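DEMONSTRATION AREA SAFETY CHECKLIST, WITH COMMENTS
Visitor day, Brekport office, room 201
Inspection date: September 18, 2020
Inspector: Kuldeep Ahuja
Cell operator: Sajib Weerasinghe
Host: Abilio Manzano (Deren)
Visiting party: Munasinghe, facilities group

Ratings: OK / OK with comment / Action / N/A

SECTION A. ROOM AND ACCESS

A1. Exits clear and marked. OK.

A2. Visitor line taped to carpet, full width of the demonstration side. OK with comment. Tape had lifted at one end after the morning cleaning. Re-laid before doors opened. Use the wider tape in November.

A3. Minimum distance from visitor line to nearest point of arm travel. OK. Measured with both arms at full reach. The posted distance applies to furniture as well: an open cabinet door must not cross the line.

A4. Walking surface. OK with comment. Carpet tiles are flat and the seams are tight. Small loose items on the floor inside the working area are to be picked up before each run, including items under or beside the cabinet. Added to the operator's pre-start card.

A5. Seating. OK with comment. Chairs stay behind the line. Swivel chairs to be swapped for fixed ones if the group is larger next time.

SECTION B. ROBOT, BEFORE POWER

B1. Emergency stops tested, operator station and host station. OK. Both latch and both need a manual reset.

B2. Speed limit set to demonstration value, 500 mm/s at the tool. OK. Value read from the controller and initialed by S. Weerasinghe.

B3. Arm cables secured, no contact with furniture in travel. Action. The loops at the arms need a check against the shelf and door edges through the whole motion, at reduced speed, before each program change. Checked today for the cabinet program only. Owner: Sunil Kanagaratnam.

B4. Covers and housings. OK with comment. Openings in the wrist housing are a pinch and snag point. No hands, lanyards or sleeves near the wrist with power on. Abilio Manzano to say this aloud in the welcome talk.

B5. Fingertip pads seated and undamaged. OK.

SECTION C. CABINET TASK

C1. Cabinet stable with door fully open. OK. Pushed by hand at the top corner, door at full swing, no tipping.

C2. Hinges tight, door swings freely, no drop at the free edge. OK with comment. One hinge screw took a half turn. Recheck at midday.

C3. Shelf contents limited to light items. OK. Binders only. No glass, no liquids, nothing with a sharp corner.

C4. Arm approach to door and shelf. OK with comment.

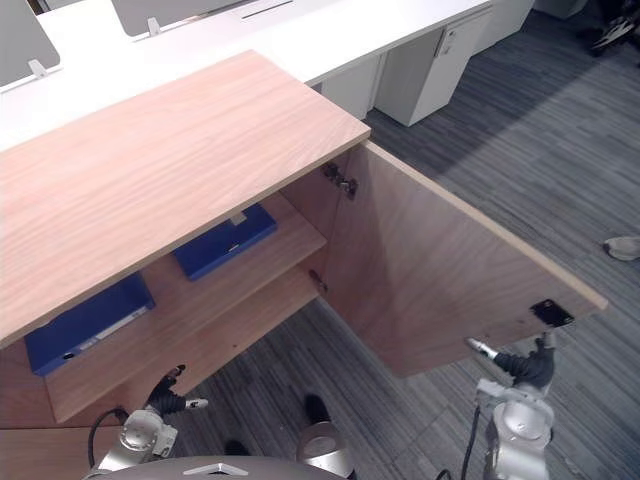 The operator keeps a thumb on the stop for all contact moves, with no exceptions for slow ones. Kilian Aigner asked if the hold could be released while he talked the visitors through the motion plan. Refused. The program can be paused for talking.

C5. Door force limit. OK. Arm stops and holds on contact above the set value. Tested 2 times with a foam block between the door and a fixed stop.

C6. Visitors do not reset the cabinet. OK with comment. One guest stepped forward to close the door between runs and was asked back by the host. The host now says "resetting" before the operator crosses the line.

SECTION D. WOODEN PARTS AND HARDWARE

D1. Exposed hardware identified before the run. OK with comment. Protruding pins, brackets and screws are to be listed on the run sheet as contact hazards for the fingers as well as for staff.

D2. Cut edges and corners of boards. Action. Sand or cover any sharp corner at shin height inside the working area. Owner: Sajib Weerasinghe.

D3. Hand height above board before start. OK with comment.

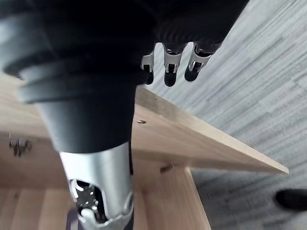

Start position is to be confirmed by eye from the side and again on the controller. The value on the Rundiria run sheet is a minimum, and the operator may raise it without asking. It may not be lowered during a visit.

D4. Footwear. OK. Closed shoes for anyone inside the line. Spare pairs are kept in the hall closet.

D5. Staff inside the line with arms powered. OK with comment. Operator only. Second person by agreement and with the stop in hand.

SECTION E. CLOSE-OUT

E1. Arms parked, power off, key removed. OK. Key returned to K. Ahuja.

E2. Incidents. None. One near miss logged under C6.

E3. Open actions: 2 (B3, D2). Both to be closed before the November visit. B3 needs a signed motion check for every program on the schedule, including backup programs.

Signed: K. Ahuja
Copy to: A. Manzano, S. Kanagaratnam, S. Weerasinghe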